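Tuvura Battery Monitor - Section 4: Fitting the shunt and first set-up

Print this page | E-mail this page

Read sections 1 to 3 before you start. The shunt measures all current going into and out of the battery bank, so every negative connection has to pass through it. A single wire left on the battery post will make the state of charge reading drift, and the display will not warn you.

CAUTION: Turn off the inverter, disconnect the solar panels at the controller and remove the main positive fuse before loosening any battery cable. Take off rings and watches. Use insulated tools.

4.1 Mounting the shunt

1. Pick a dry, vertical surface close to the battery. The cable between the battery negative and the shunt should be as short as you can make it.
2. Mark and drill the two mounting holes using the base as a guide.
3. Fix the base with the screws supplied. Do not overtighten - the base can crack.
4. Remove every cable from the battery negative post, including small ones for alarms or tank senders.
5. Connect the post to the shunt stud marked BATTERY.
6. Connect all the cables you removed to the stud marked LOAD. If there are more than three lugs, fit a bus bar and run one heavy cable from it to the shunt.
7. Tighten both studs with a wrench. Lugs must sit flat against the copper with no washer between them.

NOTE: The charge controller negative also goes to LOAD. Connecting it straight to the battery is the most common mistake we see at the Fustmont service desk.

4.2 Connecting the display

1. Run the data cable from the shunt to the display position. Keep it away from inverter cables where possible.
2. Push the plug in until it clicks.
3. Connect the thin red wire to battery positive through the 2 A fuse in the bag.
4. Put back the main fuse. The display lights up and shows the software version, then the voltage.
5. If the screen stays blank, check the small fuse first, then the plug at the shunt end.

4.3 Entering the battery settings

Hold SET until the menu appears. Use the arrows to move and SET to save.

1. Capacity. Enter the total for the bank in amp-hours. Two 100 Ah batteries in parallel are entered as 200.
2. Battery type. Choose LEAD, AGM or LITHIUM.
3. Low alarm. The factory setting is 25 percent. Lead batteries last longer if you set it higher.
4. Screen dimming. Choose a level from 1 to 16.
5. Press and hold BACK to leave the menu.

NOTE: Settings are kept if power is lost, but the state of charge is not. It shows dashes until the next full charge.

4.4 First synchronization

1. Reconnect the solar panels and let the controller charge the bank until it goes to float.
2. Check that the display reads 100 percent. If it does not, open the menu and choose SYNC NOW.
3. Turn on a light or small pump. The current reading should show a minus sign. If it shows a plus, the BATTERY and LOAD cables are swapped - remove the main fuse and change them over.

Older Sollham displays can be used with this shunt, but the dimming menu is missing on those. Owners of the Stan display should follow the January supplement instead of 4.3.

Section revised June 7, 2026 by Todor Kos. Wiring checks by Mỹ Đàm. 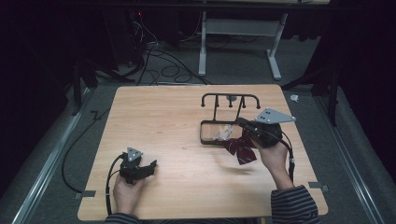 Check the stud nuts again after the first month of use, with the main fuse out, and once a year after that.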